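Gripper closes before the arm reaches the bar (simulation, class project)
Posted by Bilwood in Student Projects

Our class project is a simulated pick-and-place task. The arm has to lift each colored bar off the table and hold it 20 mm above the surface. On the longer bars the fingers close while the wrist is still moving down, and the bar gets pushed sideways. The script sends the pose, waits 1000 ms, then sends the close command. The target height is the same for every bar.

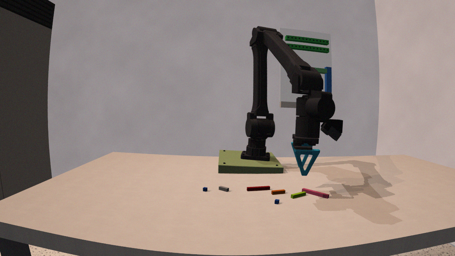
The short gray and orange bars fail less often than the pink one. I have tried lowering the arm speed, and the result was worse. The physics step is at the default. Is this a friction setting or something in my script?

Postma
It is the script. A fixed wait has no relation to the motion. Read the joint positions each step and send the close command only when the error on every joint is under your tolerance and the velocities are near zero. Slowing the arm made it worse for this reason — the wait stayed the same length. In my log from a similar exercise the arm settled at step 319 on far targets and step 112 on near ones. Add a timeout so a blocked arm does not hang the run.

Kisix
try more friction on the fingers, worked for me

Widix
Do what Postma says first. Then check the grasp yaw. If a bar lies diagonally and the fingers close along the table axis, one finger touches early and the bar rotates. Take the yaw from the bar's own pose.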